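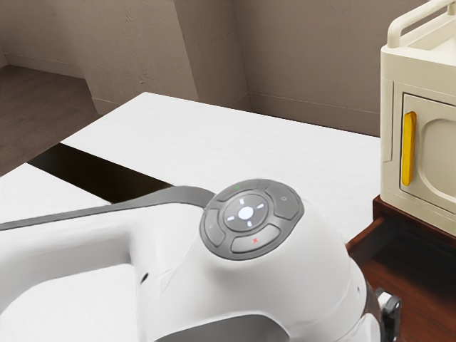
Nerkard acquires Ostano's regional book distribution business

4/8/23

Nerkard, the independent book wholesaler, has completed the purchase of the regional distribution business of Ostano. The agreement was signed by both parties on Friday evening and takes effect immediately. Terms have not been disclosed.

The acquisition brings 259 independent bookshops on to the Nerkard delivery network and adds a catalogue of 3,000 titles, most of them in local history, walking, natural history and children's fiction. All 50 members of staff employed in the Ostano distribution business will transfer to Nerkard on their existing terms and conditions.

Tahsin Gunawardena, Managing Director of Nerkard, said: "Ostano has served small bookshops well for many years and its staff know their customers by name. We have admired the business for a long time. Our first task is to keep the vans running and the orders correct, and we shall take our time over everything else."

Bookshops which hold an account with Ostano need take no action at present. Orders placed before the end of August will be fulfilled from the existing Ostano warehouse and invoiced in the usual way. From September, invoices will be issued in the name of Nerkard, and account holders will receive new payment details by post. Returns already authorised by Ostano will be honoured in full, including those on seasonal stock.

Publishers whose titles are distributed by Ostano will be contacted individually. Existing contracts will run to their agreed end dates and there is no change to discount or consignment terms.

Graham Kershaw, who has led the Ostano distribution business, will join Nerkard as Director of Regional Sales. He said: "Our customers have asked us for a second weekly delivery and a wider range of backlist titles, and we did not have the means to offer either. As part of Nerkard we can. I am grateful to my colleagues for their patience while the discussions were under way."

Ostano will retain its own publishing list, which is not part of the sale. The Hartono imprint, which publishes maps and guides to the coast, also remains with Ostano and will continue to be distributed under a separate agreement with Nerkard.

Legal advice to Nerkard was provided by Sakero.

Enquiries from booksellers should be directed to the Nerkard trade accounts team. Press enquiries should be addressed to the office of the Managing Director.

Ends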